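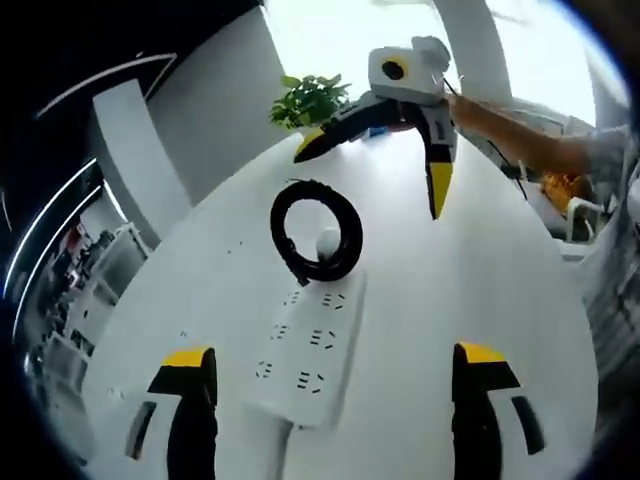 Medley Cable Desk - Gallardo Returns Department

Hi from the returns floor! We're the people who open up the power strips and cables that come back to Gallardo, and since April we've been doing a lot of it with hand-held grippers. The idea is that we do the job ourselves, with two yellow-tipped fingers in place of our own, and Runudo's software learns from it so the arms on line two can take over the dullest part. We've recorded 2524 turns so far, and I've got the sore thumb to go with them.

The picture at the top is a pretty typical start: white strip, black cable in a ring, two grippers over the same round table. You learn to talk more - "mine", "yours", "wait" - and I've had more conversations with the night crew this summer than in all the years before. The plant is staying, by the way. We voted.

What's changed for us? Less bending, for one thing. My old station was 180 strips a shift by hand, and my wrists knew it. Now I do half a day at the table and half a day checking what the arms have sorted, and the checking pays a grade higher (it took us more than 227 emails to get that in writing, but we got it!). Not everyone loves it. A couple of folks on my shift miss having the radio on and just getting through the pile, and I do see their point.

Cable bundles are still the hard part. With a black one lying right across the strip and a plug in the end, you have to decide what to move first, and we all decide differently - I go for the bundle every time.

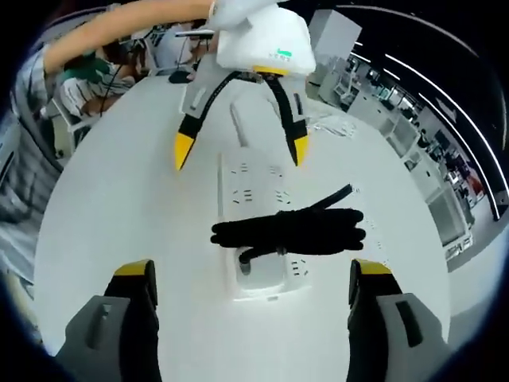
Coming up next

Nerkum connectors, a whole pallet of them. If you'd like a turn at the table, put your name on the sheet by the lockers.

Last updated: 2023-08-16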